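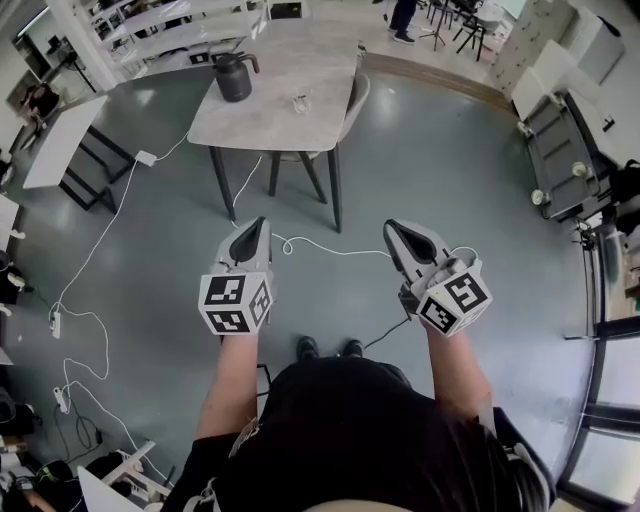 When I was a kid, I thought a dividend was a kind of sandwich. My aunt kept saying she was waiting for hers, and I wanted one too!

So what is it? Let's make up a lemonade company and call it Trnka. Trnka is cut into 797 tiny pieces, and each piece is called a share. If you buy a share, you own a little bit of the company (sorry, you can't take home the lemons).

Now say Trnka has a great summer and has money left over after paying for sugar, cups and everybody's wages. That leftover money is called profit. The people in charge can keep it to buy a bigger juicer, or they can hand some of it out to the owners — and the part they hand out is the dividend.

Suppose they pay $2 for every share. My friend Štefánia has nine shares, so she gets $18. I have one share, so I get $2 and feel a bit jealous.

Can a company skip its dividend? Yep! Some years there isn't enough money, and some companies never pay one at all because they'd like to spend it on growing. Their owners hope each share will be worth more later on, but it could be worth less, too.

More Money Stuff for Kids
What Is a Share, Anyway?
Why Do Prices Go Up?
How Banks Pay You Interest
Kwan-ho Fu Answers Your Piggy Bank Questions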